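Booker Mercado
October 9, 2020

1/ Notes from the Narkier short course on small-farm machinery, run with the agricultural faculty at Wojcik. I sat in on the sessions about seed drill calibration. Posting them in order, with the bits I'd want if I were setting up a course like it.

2/ The intake was mixed: second-year agronomy students, a few extension officers and two people from Loltia, who make the metering units. The Loltia pair stayed for the whole course and took the practical classes as well as the talks. I'd like to see more suppliers do that.

3/ Day one was static calibration. Jack up the drive wheel, turn it a set number of times, catch the seed, weigh it, work out the rate per hectare. Most groups got the arithmetic right. The usual error was measuring the wheel unloaded and forgetting that the tyre flattens in the field.

4/ Handouts had both the metric and the local area units. Please do this. Half the extension officers work with farmers who have never used hectares, and converting at the field edge is where mistakes get in.

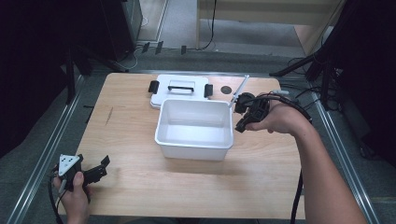

5/ Day two: wheel slip. The method taught was to mark out 100 metres, count the wheel turns with the drill lifted out of work, count again with the openers in the ground, and compare. Cheap, quick, needs a tape and two pegs. It should be done on the actual field, in the actual soil.

6/ There was some disagreement on how many passes to average. The course notes say 3. The workshop staff prefer 4, two in each direction, to even out any slope. I'm with the workshop staff.

7/ Seed damage got less time than it deserved. Fluted rollers set too tight will crack soya, and a germination test is the only check that settles it. The faculty has a seed lab across the yard, so next time I'd put a tray of samples through before and after metering.

8/ On exchange: Wojcik and the Jivum training centre have agreed in principle to share teaching staff for the machinery modules. Travel is out for now, so the first joint sessions will be online, with each site running its own practicals on its own drill.

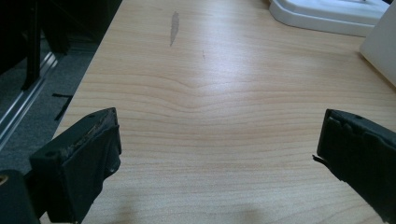
That leaves the question of assessment. Jivum marks on a written paper, Wojcik on a practical, and neither side has said which will count for the certificate. My view is that it should be the practical – a calibration sheet filled in on a real machine tells you more than an essay on metering rates.

9/ Draft timetable for the joint module is due in January. Slides from the slip session can be shared on request, but the calibration sheet is still being corrected. The row spacing column has the wrong units in it, so please don't use the old copy.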